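Filed under: Workshop & Materials > Acrylic sheet and trays

Re: [list] Clear tray sides on a wood-grain top

On Monday Raymonde Melnyk wrote:

> We are looking at clear acrylic sides for the sorting tables in the
> Chisholm room. The tops are brown wood-grain and we would like to keep
> them on show. Two questions. Does the grain stay readable through the
> plastic, and do small items stay easy to pick out against it? Budget is
> 200 per table and there are 4 tables.

Raymonde,

Yes to the first, with a reservation about glare. On the second it depends on colour more than size. A light green rectangular block is easy to find on a medium brown top. Pale wood needs a bit more care, although a bowl with a thick rim is hard to lose. Pictures follow.

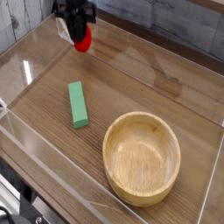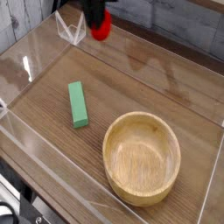
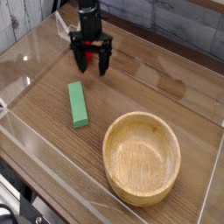 Green block and clear walls in all three; the round wooden bowl to compare it with is in all three too.

Raymonde Melnyk wrote back that the block was no trouble, but that the reflections on the walls would bother anyone sitting at the table for a whole shift, and she asked whether a matt sheet would cure it.

Partly. A matt face breaks up the reflections, but it also blurs whatever lies behind it, so you lose the grain you wanted to keep. I would leave the walls clear and move the lamps first. A lamp directly over the middle of the table puts a patch of light on the top itself if the finish has any gloss. Two weaker lamps, set back beyond the side walls and pointed at the ceiling, are easier on the eyes.

Notes on fitting, from the set we put together in November:

Sheet. We used Casine clear, 8 mm for the walls. Thinner sheet bowed on the long side when leaned on. The order code was 2754 if your supplier still lists it. Leave the film on until the joints have set.

Edges. Polished edges show as a bright line under any lamp. This is useful at the front, where people otherwise knock their wrists on the wall. Scraped edges are duller and cheaper.

Cleaning. Soapy water and a soft cloth. Smears show most on flat ledges, so wipe those last with a clean part of the cloth. We tried Flamora spray on an offcut and it left a haze, so I would keep it off the trays. No window cleaner with ammonia in it.

Budget. Your 200 per table covers the sheet and the cement. It will not cover lamps. Hitudico quoted us over 200 for cutting alone, and we cut the second set ourselves with a fine blade.

I have not tried any of this on a dark top. If someone on the list has, please send the sheet thickness and the type of lamp with your answer.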